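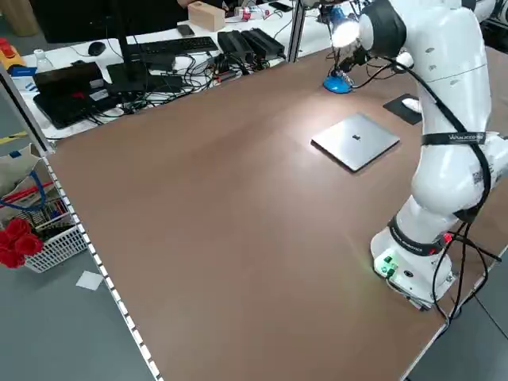 # Flurnberg Desk Items: data card

Print this page | E-mail this page

Version 2. Released 1 January 2026.

## Summary

Flurnberg Desk Items is a set of 500 annotated photographs of ordinary desk equipment: lamps, laptops, mice, mouse pads and monitors. It is intended for work on locating and outlining small office objects on large plain surfaces. Each photograph has one annotation file with the same base name.

## Contents

- photos/ holds the photographs.
- labels/ holds the annotation files, in plain text, one object per line.
- classes.txt holds the list of 13 object classes.
- splits/ holds the file lists for training and testing.
- changes.txt holds the differences from the first version.

## Surfaces

The main surface is a brown tabletop. A white desk behind it is labelled as a separate surface. Objects on the white desk are labelled in the same way as those on the brown one, but carry the flag "back". Users who need only the main surface should filter on this flag.

## Labelling rules

Lamp: the head and base are outlined together as one object. The cord is left out. The patch of light a lamp throws on the table is not part of the lamp. It may be ignored or used as a region for glare tests; outlines for it are in the extra class "bright".

Laptop: open and closed laptops share a class and differ by the "state" field. A closed laptop is outlined along the lid. The rotation field gives the angle of the long side to the front of the table, so a laptop lying diagonally does not receive an upright box. Any dark line of shadow beneath the lid is excluded.

Mouse and mouse pad: two classes. Where a mouse rests on a pad, the pad outline continues beneath it. A partly hidden mouse is outlined by its visible part only and marked "occluded".

Monitor: screen and stand are outlined together, including the flat base.

Logos are not labelled.

## Known problems

- In 47 photographs the lamp head is overexposed and its outline was estimated. These are listed in splits/bright_lamp.txt.
- Silver lids against strong light give weak edges. Outlines there may be a few pixels out.
- Black pads and black monitor stands are over-represented. Results on pale accessories should be reported separately.
- Two classes, "stapler" and "tape", have too few entries for a useful score. They are kept so that the class numbers match the first version.

## Changes from version 1

The "cable" class has been removed. Cords were outlined unevenly and could not be corrected in the time available. The rotation field was added in May, and older readers will skip it without an error.

## Use

Read classes.txt first. Class numbers start at zero. Angles are in degrees, clockwise. Coordinates are measured from the top left corner of the photograph.

Related items

- Prurnville Shelf Items: data card
- Proletti Lamp Outlines: notes on glare
- Martinelli label reader: installation

This site uses cookies to remember your display settings. Accept | Refuse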